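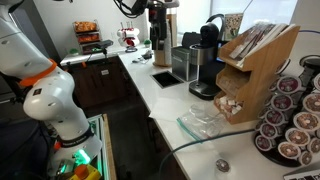
Week 4: grants and measuring what they did

Right, last week we left the Dimitriou fund halfway through its baseline survey — 2,696 households, which is a lot of doorsteps. I'd like us to look at what got asked. Two of the questions were about income, and I think both were too vague to use again in April.

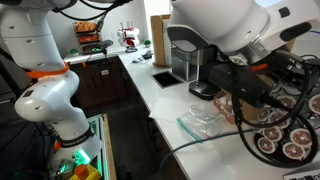

White arm with an orange band

Read Dirceu Rezende's short note on Clornton before the seminar, and skip the appendix (it's dull!). 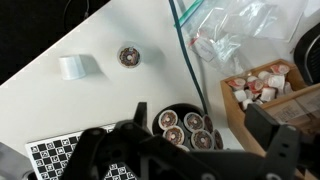
What is a baseline for?

It gives you a starting point to compare later results with.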